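Mirnano Banco -- evaluación de políticas en simulación

Mirnano Banco es el módulo de Sollance para medir políticas de manipulación sin gastar pinzas de verdad. Trae 142 encimeras con objetos mal avenidos y un protocolo fijo: misma consigna, distinta distribución, ninguna piedad. Cada episodio se guarda desde varias cámaras, incluida la de muñeca.

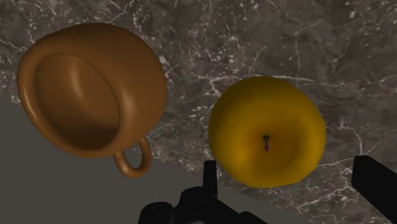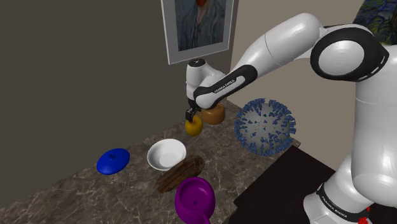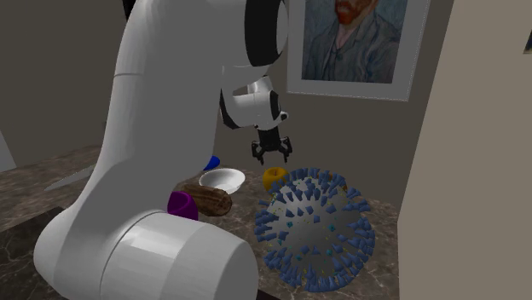

La manzana amarilla, desde tres cámaras.

El método, obra de Farah Halim, puntúa por separado la aproximación, el cierre y el levantamiento. Así se sabe dónde falla una política, dato que sus autores no siempre agradecen. En nuestras pruebas, Yuen completó 95 de 246 episodios; Erico se quedó en 90 -- y eso que venía muy recomendado.

Licencia por puesto, con actualizaciones hasta agosto. Requiere GPU propia y cierta tolerancia a las malas noticias. El brazo físico se vende aparte.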